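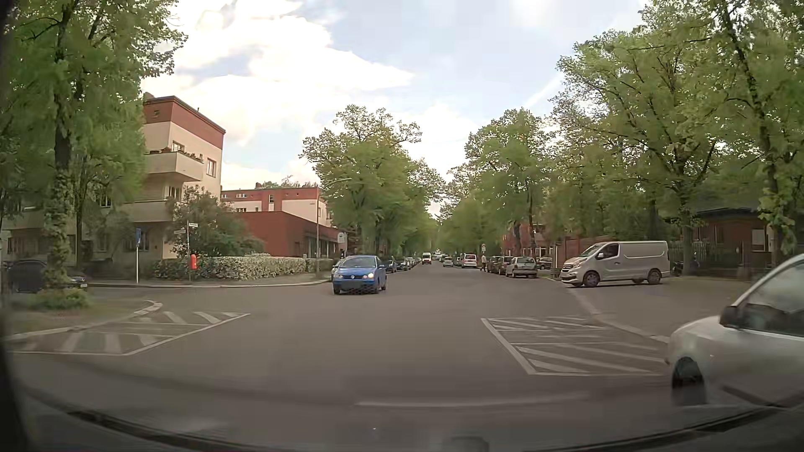 Cruce con marcas de cebreado a ambos lados y un turismo azul en sentido contrario.

Cruces Nestatow: inventario visual de intersecciones arboladas

Versión del documento: 6 de enero de 2019
Mantenimiento: equipo de vía pública, proyecto Nestatow
Idioma de las etiquetas: español

Resumen

Cruces Nestatow es una colección de 2000 fotografías de intersecciones urbanas sin semáforo, o con el semáforo fuera de campo, acompañadas de una ficha de inventario por imagen. La ficha recoge marcas viales, bordillos, arbolado, señalización vertical, mobiliario y vehículos visibles. El material se reunió para revisar el estado y la disposición de los elementos de vía pública en barrios residenciales, y se publica con la misma estructura que usa el equipo internamente.

El conjunto cubre 373 intersecciones. Cada una aparece en varias imágenes, tomadas a la altura de la calzada y desde accesos distintos siempre que fue posible. Las intersecciones se agrupan en 13 zonas. La zona es la unidad recomendada para separar subconjuntos, ya que dos cruces contiguos suelen compartir pavimento, especie de árbol y modelo de papelera.

Contenido del paquete

fotos/ – imágenes en JPEG, una carpeta por zona
fichas/ – un archivo JSON por imagen, con el mismo nombre base
cruces.csv – tabla de intersecciones, con zona, tipo de planta y número de accesos
vocabulario.txt – lista cerrada de términos admitidos en las fichas
revision.csv – discrepancias entre anotadores y resolución adoptada
CAMBIOS.txt – historial de versiones

Las carpetas de zona van numeradas. No hay correspondencia entre el número y la posición de la zona en el plano.

Estructura de la ficha

Campos obligatorios:

id_imagen: cadena, única en todo el conjunto
id_cruce: entero, clave en cruces.csv
calzada: asfalto, adoquín, hormigón, mixto
marcas: lista de objetos (tipo, color, lado, estado)
bordillo: lista de objetos (tono, trazado, altura)
vegetacion: lista de objetos (porte, posicion, oculta_a)
vertical: lista de objetos (tipo, color, legible)
mobiliario: lista de objetos (tipo, color, montaje)
vehiculos: lista de objetos (clase, color, orientacion, visibilidad)

Campos opcionales: nota, duda, marca_vehiculo.

El campo lado se toma siempre desde el punto de vista de la fotografía. Los valores son izquierda, centro y derecha. No se admite «norte», «sur» ni referencias a nombres de calle, aunque la placa se lea.

Ejemplo de ficha abreviada

La correspondiente a la imagen de cabecera queda como sigue, en notación simplificada:

calzada: asfalto
marcas: cebreado, blanco, izquierda; cebreado, blanco, derecha; línea transversal, blanca, tenue, primer término
bordillo: tono claro, trazado curvo, derecha
vegetacion: árbol alto, izquierda, oculta_a = turismo oscuro; planta baja, izquierda
vertical: placas de calle, blancas, legible = no; rótulo estrecho azul sobre poste blanco, legible = no
mobiliario: papelera o recipiente, rojo anaranjado, montaje bajo
vehiculos: turismo azul, frontal; furgón gris plateado, lateral; turismo blanco, parcial; turismo oscuro, parcial; turismo claro, parcial
marca_vehiculo: Volkswagen (turismo azul)

El campo estado de las marcas se ha omitido en esta versión abreviada. En la línea transversal se anota «tenue», que describe el contraste con el asfalto y no prejuzga la causa. El desgaste solo se registra cuando faltan tramos de pintura de forma evidente.

Criterios de anotación

Marcas viales. El cebreado se anota como una sola entidad, incluido su borde, con independencia del número de barras. Si hay dos áreas cebreadas en lados distintos, se crean dos entradas. Las líneas transversales se registran por separado y sin atribuirles función (detención, ceda el paso) cuando no haya una señal vertical que lo confirme.

Bordillos. Se anota un objeto por tramo continuo visible. Un vehículo que tapa parte del tramo no lo divide. Los remates de piedra de una isleta o esquina ajardinada se registran como bordillo, con trazado «perimetral».

Vegetación. Los valores de porte son alto, medio y bajo. No se identifica la especie. Un tronco cubierto de hojas se anota como árbol, con la nota «tronco cubierto», y no genera una segunda entrada. La subclave oculta_a es relevante para el uso principal del conjunto – la visibilidad entre accesos – y debe rellenarse siempre que un tronco o una copa tape total o parcialmente otro elemento inventariado.

Señalización vertical. Un rótulo visto de canto o en ángulo se registra aunque no se distinga el texto. En ese caso legible = no y el tipo queda en «rótulo» si la forma no permite precisar más. Varias placas en un mismo poste cuentan como un solo objeto.

Mobiliario. Papeleras, bancos, bolardos, armarios de servicio. Cuando el uso del recipiente no esté claro se emplea «papelera o recipiente».

Vehículos. Las clases son turismo, furgón, camión, autobús, motocicleta y bicicleta. La visibilidad es completa, parcial o mínima. Un vehículo del que solo aparece el frente se anota como parcial. No se registra si está parado o en marcha: una fotografía aislada no basta para determinarlo, y los faros encendidos tampoco son un indicio suficiente. La marca del fabricante solo se consigna si el emblema se distingue.

Proceso de anotación

Las fichas se rellenaron con la plantilla Matov, versión de mayo, en dos pasadas independientes. La tercera pasada se limitó a los casos discordantes. La coincidencia entre las dos primeras fue del 88 % de los objetos, calculada sobre el par tipo y lado. Las discordancias se concentran en tres campos: estado de las marcas, porte medio frente a bajo y color de los vehículos grises o plateados.

Para el color se adoptó finalmente una lista corta. «Gris plateado» es un valor único y sustituye a «gris», «plata» y «gris claro», que aparecían mezclados en las primeras entregas. Los archivos de la carpeta Whitlock, heredados de un inventario anterior, se convirtieron con un script y pueden conservar algún valor antiguo en el campo nota.

Privacidad

Las matrículas están difuminadas en las imágenes publicadas. El difuminado se aplicó antes de la anotación, de modo que ninguna ficha contiene datos de matrícula. Los rostros reconocibles reciben el mismo tratamiento. Las placas de calle no se difuminan. Si se localiza una matrícula legible, debe comunicarse indicando id_imagen; la imagen se retira hasta la siguiente versión.

Usos previstos

Inventario de marcas y mobiliario.
Estudio de obstrucciones visuales en esquinas ajardinadas.
Comparación de soluciones de cebreado en embocaduras.
Material docente sobre fichas de vía pública.

Usos desaconsejados

Las fotografías no sirven para estimar intensidad de tráfico ni velocidad. Tampoco deben usarse para medir anchuras de carril: no se facilitan datos de calibración y las distancias del primer término quedan muy exageradas respecto al fondo.

Limitaciones conocidas

Predominan las tomas diurnas con cielo claro. Los reflejos del cielo en los parabrisas impiden a menudo ver el interior, por lo que el campo «ocupantes», previsto en el borrador, se eliminó.

Los cruces con arbolado denso están sobrerrepresentados. Fue una decisión de partida, pero conviene tenerla en cuenta al extraer porcentajes de ocultación.

Los elementos alejados se anotan con menos detalle. A partir de la segunda fila de vehículos aparcados solo se registra la presencia, sin clase ni color.

La zona 13 tiene menos imágenes por cruce que el resto.

Partición recomendada

Se propone separar por zona completa. La columna particion de cruces.csv incluye la asignación utilizada por el equipo. Si se usa otra, debe indicarse al publicar resultados.

Cambios principales

1.2 – lista cerrada de colores; se elimina «ocupantes»
1.1 – conversión de las fichas Whitlock; nueva subclave oculta_a
1.0 – primera entrega interna, revisada por Brundent

Pendiente

Unificar «isleta» y «esquina ajardinada» en vocabulario.txt
Revisar las entradas de bordillo con trazado vacío
Añadir el año de toma a cruces.csv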